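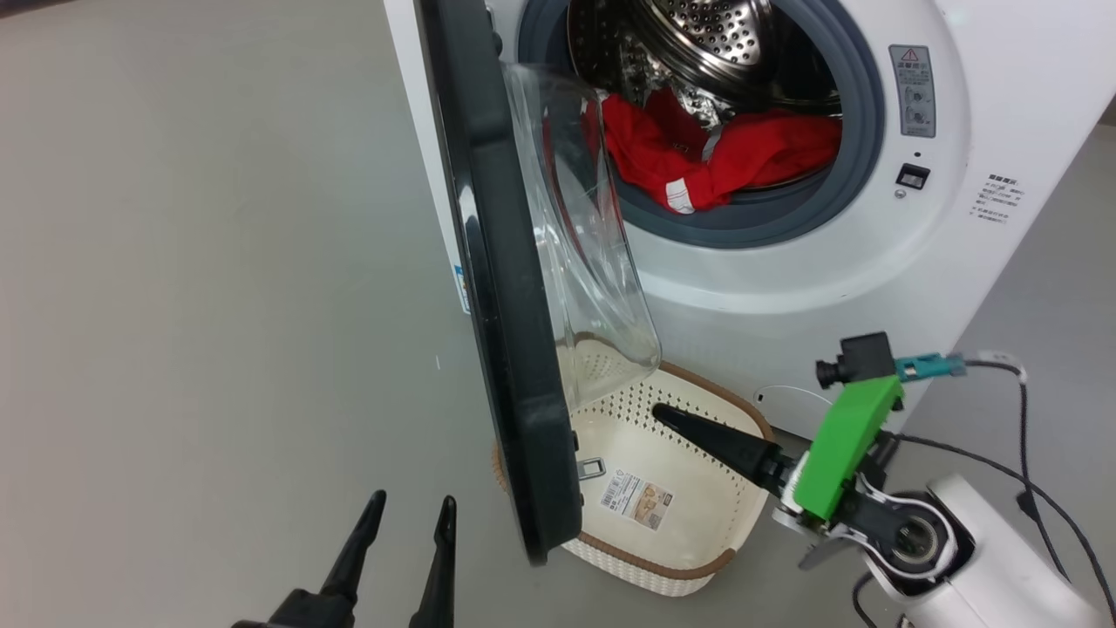
dunville-words — a small glossary of laundry talk

Hi, and thanks for stopping by! This is a word list I started in June, after I moved to Dunville and couldn't follow a single thing my neighbors said about their wash. It's now 162 entries, all of them typed in by me, so blame me for the typos.

What's in it

terms.csv has the word, the meaning, who I heard it from (initials only) and a sample sentence. 26 entries also have a pronunciation note. Those are my own spelling, no phonetic alphabet, sorry — I tried and gave up.

sources.txt lists the people who talked to me. Glenys Katene gave me most of the clothesline words and let me use her full name.

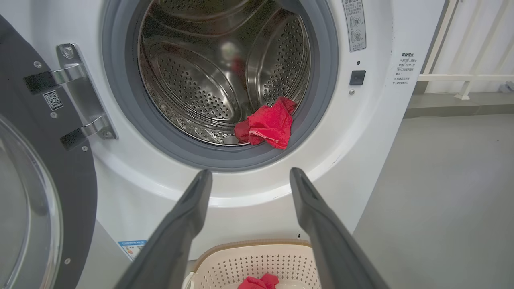 Front loader, door open.

How I picked words

I kept anything I heard from two different people. Stuff I only heard once sits in maybe.csv (20 rows, very messy). Brand words stayed out, except "a Mayrhofer," which folks here say for any heavy wool coat. 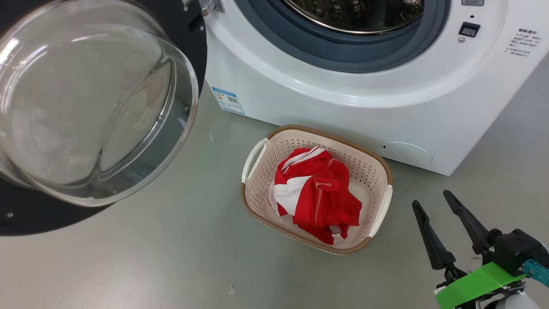
Part names were the hardest bit, and I'd love help there. Half the town says "boot" and the other half says "collar" for the rubber ring lining the opening, and I've got both pointing at the same entry. The clear glass bowl in the door is "the fishbowl" to everybody I asked, so that one was easy!

Known problems

Rows up to 101 were checked by a second reader. The rest weren't. Plurals are all over the place, and the sort order breaks on words with apostrophes.

License

Use it however you like. A mention would be nice.

Last updated 25 Jan 2026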